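**Cherche coéquipiers pour apprendre à deux bras robots à brancher un câble réseau (chez moi, dans le salon, café fourni)**

Bonjour à toutes et tous ! Je m'appelle Barbara Tokarz, j'habite à Senis, et depuis le printemps mon salon est occupé par un projet qui s'appelle Toster. Le nom vient d'un premier essai de commande bricolé dans un vieux boîtier de grille-pain, le boîtier est parti à la déchetterie et le nom est resté.

L'idée est simple à raconter : deux bras, une table, une baie ouverte avec du matériel réseau, et je voudrais que les bras prennent un cordon Ethernet et aillent l'enfoncer dans le bon port, tout seuls, jusqu'au clic. Ensuite qu'ils le retirent (la languette, quelle plaie !). Pour l'instant je pilote à la main, j'enregistre les mouvements, je trie, je recommence. J'ai 3 831 enregistrements sur le disque et 2 846 que je juge utilisables, le reste c'est moi qui tremble ou qui éternue.

Toute seule, je n'avance plus assez vite. J'aimerais donc trouver deux ou trois personnes pour venir bricoler avec moi le mardi soir, à partir de 19 h.

### Ce qu'on ferait ensemble

- **Piloter les bras**, chacun son tour. Ça s'apprend en une soirée, et les gens qui jouent de la guitare ou qui cousent s'en sortent souvent mieux que moi.
- **Trier les enregistrements.** C'est la partie ingrate, je ne vais pas vous la vendre. On la fait à deux, avec de la musique.
- **Revoir la fixation des bras sur la table.** Elle tient, mais je la voudrais plus rigide, et j'ai déjà percé deux fois au mauvais endroit.
- **Fabriquer des doigts de pince** mieux adaptés aux connecteurs RJ45. Si vous avez une imprimante 3D bien réglée, je vous adore d'avance.
- **Écrire un peu de Python**, surtout pour découper les séquences et retrouver vite un essai précis.
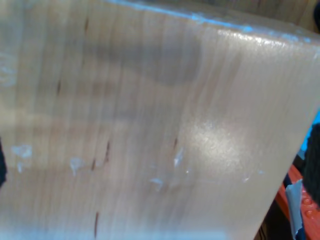
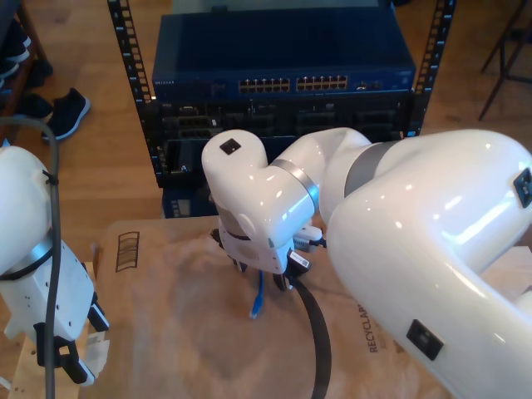
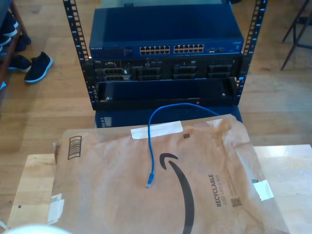
*Le switch Netgear se voit en haut de la baie sur les 2e et 3e photos ; la première, c'est du bois clair vu de très près.*

### Qui je cherche

Je n'ai pas besoin d'ingénieurs. Enfin si, j'en prends volontiers un si ça se présente, mais quelqu'un de patient et de soigneux me va très bien. Il me faudrait quand même une personne qui n'ait pas peur d'un terminal Linux, parce que mes scripts commencent à ressembler à un tiroir de cuisine. Et une autre plutôt mécanique, qui sache serrer une vis au bon couple et me dire « non » quand je veux tout remonter à 22 h.

Débutants bienvenus, à partir de 16 ans (avec un mot des parents pour les mineurs). On parle français, ou polonais avec moi si ça vous arrange, et un anglais très approximatif pour les notices.

### Le côté pratique

Une séance dure 120 minutes, et je m'y tiens, j'ai des voisins. C'est bénévole, personne n'est payé, moi la première. En revanche je rembourse les petites fournitures dans la limite d'une cagnotte de 200 euros pour la saison : cordons, visserie, adhésif, filament. Au-delà on en discute avant d'acheter !

Quelques règles de maison :

1. Une main sur l'arrêt d'urgence dès que les bras sont sous tension. Toujours la même personne pendant tout l'essai.
2. Cheveux attachés, pas d'écharpe, pas de bracelet qui pend.
3. On ne débranche rien dans la baie sans prévenir. Le Wi-Fi de la maison n'en dépend pas, mais ma sauvegarde, si.
4. Chaque essai est noté dans le cahier, même raté, surtout raté.

Le code et les plans seront partagés librement avec celles et ceux qui auront participé, et vos noms iront dans le fichier de crédits (ou un pseudo, comme vous voulez).

### Pour venir

Glissez-moi un mot dans la boîte aux lettres marquée Tokarz, ou laissez vos coordonnées au comptoir de l'atelier Hutsuliak, ils me transmettent. Dites-moi deux choses : ce que vous aimez faire de vos mains, et si vous êtes libre le mardi. Pas de CV, par pitié.

On commence en novembre. La première soirée sert à faire connaissance et à essayer le pilotage, sans engagement, et je fais une soupe.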